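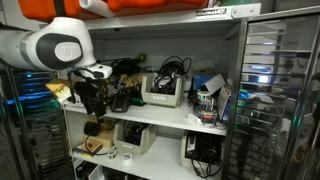
4.2 Uncontested seats. Most council races in Bratville never reach a ballot anyone could lose. Filing closes, one name per seat, done. The earlier literature tends to file all of these under one heading, "uncontested," and move on to the contested ones, where there are vote shares to model. We did the same in the first draft. The trouble is what the heading covers. A bin can have a tidy label on its front and a tangle of black cables coming up over the rim (Figure 1), and our "uncontested" column was in that state by the time we got into the clerk's files: incumbents nobody wanted to run against, challengers who filed and withdrew, challengers struck for bad signatures, seats with no filer at all and an appointment later. Four different things. Coded the same.

Print this page | E-mail this page
January 30, 2024
By Vaughn Haverford
Search this site Enter keyword Go

So, recoding. Source was the filing ledger, kept by the clerk, one line per petition, plus the withdrawal letters, which are in a separate folder and not always in order. Where the ledger and the letters disagreed we went with the letters. Full list in the appendix. Newspaper coverage used only to fill in dates, and not much, the paper stopped covering filing day partway through our period.

The set is 43 races, all wards, all regular council elections since 2000. Special elections left out. Of the 43, 13 had a name on the ballot besides the winner's. The rest are the subject of this section.

Withdrawals first. These are the intresting ones. A withdrawal means there was, for a while, a second candidate, someone who went door to door for signatures and turned them in. In Skov ward the withdrawals bunch in the last days before the deadline, late enough that no replacement could realistically file. In Walari ward they come early and there is usually a second challenger behind the first. Same rules, same clerk, same deadline. We read the Skov pattern as bargaining, most likely over committee seats, though the letters themselves give only "family" or "work" and we can't rule those out. Interviews would help. See section 6.

Signature strikes next. Fewer of these. The requirement is set by ward and was last changed before our period starts, so population growth has made it lighter in Walari and left it more or less where it was in Skov. Strikes still happen mostly in Walari. Our guess is new residents signing at an old address, and the challenged sheets we were able to see fit that, but several sheets are missing and we don't want to lean on it.

No-filer seats. Short version, all in the Koltton district, the rural end of town. The council appoints in March of the following year and the appointee nearly always runs the next time, as an incumbent, against no one. So one empty filing day can produce two or three "uncontested" entries down the line. Treating those as independent observations is a mistake, and it was our mistake in the working-paper version (the standard errors there were too small, please cite this one instead).

Turnout is the other half of it. Koltton has 1628 registered voters on the roll we used, small enough that a single well-organized church or road association could decide a race if there were one. There mostly isn't. Turnout in the district drops when the council seat is uncontested and recovers when there is a school levy on the same ballot, whatever the council race looks like. In Skov the drop is smaller. Walari shows no drop we can seperate from noise.

What this means for the model in section 5: the single uncontested dummy is replaced with four, one per route, and appointed incumbents get their own flag that carries forward until the seat is next contested or vacated. Cells get thin. The strike category in particular is too thin for interaction terms and we don't report any. Estimates for the other three hold up when any one ward is dropped, except withdrawals, which depend on Skov, as a reader would expect from the above.

One loose end. Two letters in the folder are undated. Both were coded as late withdrawals from their position in the file. Coding them as early moves the Skov coefficient down a little and doesn't change its sign.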